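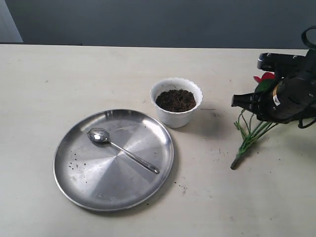

Small unruptured aneurysm – watch and wait, or get it treated?

Trudillow Forum > Brain and nerves > Waiting, deciding, recovering
31 replies

mikcombe_jana
3 Aug 2021
Hello all, long-time reader and first-time poster. I had a scan in December for headaches (which were my neck, as my GP had said all along) and they found a small aneurysm I'd never have known about. I've now seen two consultants. The first says leave it and scan me every year. The second says he'd be happy to coil it if I want it gone. Both very nice, both very sure of themselves, and I came out of the second appointment more muddled than I went in.

I'm 52, I gave up smoking years ago and my blood pressure is fine on one tablet. How did the rest of you decide? I keep lying awake going round it.
Jana

Muthu_N
Hi Jana, and welcome. I've been on yearly scans for six years and mine hasn't budged. The first year was awful, I'll admit. I wouldn't lift a shopping bag. Now I think about it in the week before the scan and the week after, and that's my lot. If your hospital has a specialist nurse, ring her. Mine was worth more than all the leaflets put together.

baumgart_l
I'll put the other side. I did four years of watching and hated every one of them, then had mine coiled at Barkow. Two nights in, sore groin, tired for a couple of months, back at work after that. Best decision I ever made and I only wish I'd done it sooner. People on here make watching sound like the safe choice and I don't think it always is.

Muthu_N
Lutz, I didn't say it was the safe choice, I said it was mine! And yours had grown between scans, if I remember right. That's a different conversation from Jana's.

baumgart_l
It had grown a bit, yes. Fair enough. But I'd have wanted it done anyway, I was a wreck.

Elfriede V
Can I say something a bit less cheerful? My sister had hers treated as a planned thing and had a small stroke during the procedure. She's mostly all right now but her left hand never came back properly. I'm not saying don't, I'm saying ask for the risk for YOUR aneurysm, where it sits and what shape it is, from the person who would be doing it. And ask how many they do.

mikcombe_jana
Thank you Elfriede, and I'm so sorry about your sister. I did ask the second man and he gave me a percentage, but I've a feeling it was for everybody lumped together. I'll go back and ask again.

taipe_sinan
Did either of them say whether they'd discussed you at a team meeting? At mine the surgeons and the radiologists all sit down with the scans and you get one letter at the end of it. Took ages to arrive but at least it was one opinion instead of two.

mikcombe_jana
No, I don't think so Sinan – they're at different hospitals, so perhaps they've never spoken. How do I ask for that?

taipe_sinan
Ring the secretary of whichever one you saw first and ask if your case can go to the vascular meeting, and make sure they've got the scans from the other place. Mine hadn't. I ended up carrying a disc over on the bus.

baumgart_l
Those meetings always come down on the side of doing nothing, in my experience.

taipe_sinan
Mine said clip it, so there you go.

Elfriede V
Write your questions down, Jana, and take somebody with you. You'll forget half of what's said, we all do.

mikcombe_jana
Rang this morning. The secretary was lovely and it's going on the list for the next meeting. Slept a bit better for it, too. Will report back when I get the letter.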